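Folding a Short-Sleeved T-Shirt to Shelf Size

This method produces a flat rectangle from an adult short-sleeved T-shirt, sized to sit on an open shelf with the collar facing out. It uses two side folds and two cross folds. No folding board is required.

What you need

A flat table, wider than the shirt is long. A smooth surface is preferred, as the cloth has to slide a little when the edges are squared. A padded ironing board is too narrow and too soft.

A shirt that is fully dry. Damp jersey stretches at the hem and holds the wrong crease.

Shelf space of known depth. Measure it before starting a batch. The last fold sets the finished depth, and changing it halfway through a pile means refolding the pile.

Laying out

Drop the shirt on the table with the collar pointing away from you and the hem toward you. At this stage it can lie at an angle with the sleeves loose. Do not start folding until the next two checks are done.

Check that the side seams run along the outer edges. Side seams on washed cotton tend to twist toward the front. If one has moved, take the shirt by the shoulder and the hem on that side and roll the seam back out.

Check that no part of the hem or sleeve hangs over the table. The weight of hanging cloth pulls the body off square.

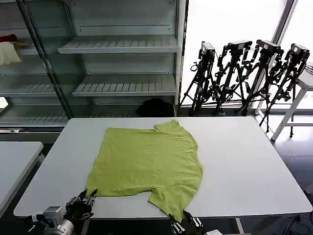
Fillden Garment Handling Group
Page maintained by Arif Navaratnam

Smoothing

Place both hands flat at the center of the chest and move them outward to the side seams. Repeat at the waist and again at the hem. Work from the middle to the edges only. Smoothing inward puts a ridge under the first fold, and the ridge shows once the shirt has been stacked.

Small wrinkles can be left. Creases that cross the center line should be removed.

For thin jersey, such as the Lumeo shirts in our summer stock, use light pressure. The cloth recovers slowly if stretched.

Folding

1. Turn the shirt face down, collar still pointing away. Fold one side in toward the center, starting at the middle of the shoulder and keeping the fold line parallel to the side seam. Lay the sleeve back on itself so that it stays inside the new edge.

2. Repeat on the other side. The two folded edges should be the same distance from the collar.

3. Bring the hem up to just below the collar and press along the new lower edge with the flat of the hand.

4. Fold once more in the same direction, then turn the bundle over. 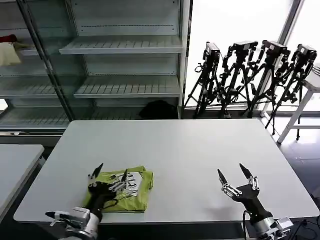 Yellow-green cloth, folded, at the near edge of the table.

Timing

A practiced folder takes 55 seconds per shirt with this method, including layout. Most of that time goes to the seams. Beginners should ignore the clock for the first batch and compare widths instead.

Keep the unfolded shirts to one side of the work area, within reach but clear of the layout zone. 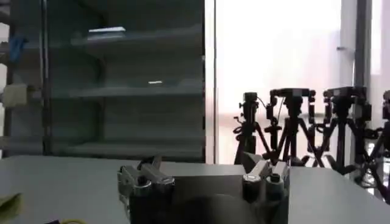
A heap that creeps into the layout zone will catch under the shirt being folded and lift one corner. Move it back every few shirts. If the table is short, put the heap on a second table or a chair.

Common faults

Bundle wider at one end: the side folds were not parallel. Open back to step 1.

Sleeve visible at the edge: the sleeve was laid straight across and was longer than the folded body is wide. Double it back at an angle, with the cuff toward the hem.

Bunched collar: the shoulders were not smoothed before the first side fold. Hold the hem down with one hand and draw the collar away from you with the other until the neckline lies flat.

Hem corners uneven: hold both corners, where the hem meets the side seams, and pull gently toward you before going on.
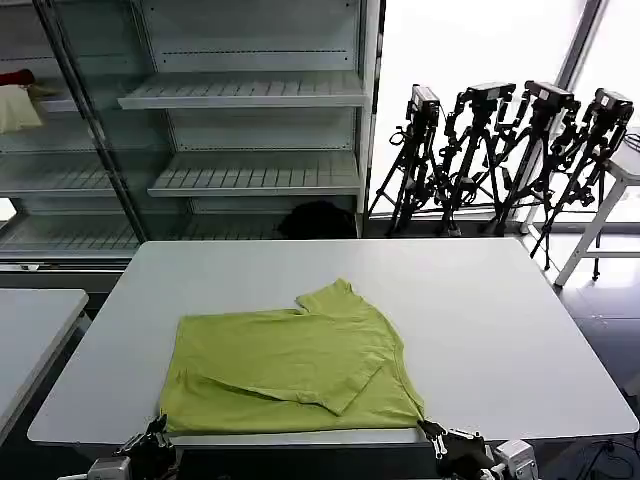 Stacking

Place bundles with the final fold facing the front of the shelf. On slatted shelves, lay a sheet of card down first, or the bottom shirt will take the pattern of the slats. Limit each pile of heavy cotton to the height at which the lowest bundle can still be drawn out without dragging the others.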